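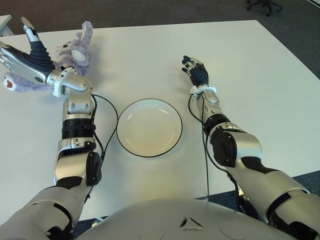
Section 7 covers setting up the Lumenta incident desk at a temporary police post, from unpacking to the first test call. One officer can do the work, but allow time before the shift briefing. The desk unit has to sit on a level surface with room for a map beside it. A plain rectangular table like the white one shown is suitable, but move the plate to another surface before you unpack. Do not use a folding table that rocks when leaned on.

**Caution:** Keep the desk unit switched off until the aerial lead is connected. Starting it without the lead can damage the radio board.

### 7.1 Connecting the desk

1. Place the desk unit with its screen facing away from windows and public entrances.
2. Connect the aerial lead to the socket marked ANT and turn the collar until it clicks.
3. Plug in the mains lead. The battery light shows amber while charging and green when full.
4. Hold the power button until Panel, the main screen, opens.
5. Enter the post name exactly as it appears on the duty sheet, for example "Filville North". Two posts with the same name will share a log, and the entries can't be separated afterwards.

**Note:** A full battery runs the desk for 180 minutes. Below 80 minutes the screen dims by itself. This is normal.

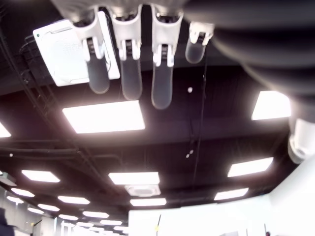 ### 7.2 Adding patrols

Each foot or vehicle patrol must be added before it can send reports to the post.

1. In Panel, open **Patrols** and choose **Add**.
2. Type the call sign and the number of officers.
3. Ask the patrol to press the side key on one handset. The call sign turns from grey to black when the desk has heard it.
4. Repeat for the next patrol. Add them one at a time — if two handsets answer together, the desk accepts neither.

The log holds 1,056 entries. When it is full, the oldest entry is moved to the archive card, so check that a card is fitted before a long event such as a march or a football match.

**Caution:** Do not remove the archive card while its light is flashing.

### 7.3 Linking to the control room

1. Open **Links** and select **Skederden Control**.
2. Read the code on the screen to the control room operator by telephone. Do not send it over the radio.
3. Wait for the word CONFIRMED, then make a test call.
4. Write the time of the test call on the duty sheet, with your initials.

If the link drops, the desk keeps recording and sends the missing entries once it reconnects. Faults that last longer than one shift should be reported to Gervásio Rocha in the radio workshop, quoting the serial number under the desk unit.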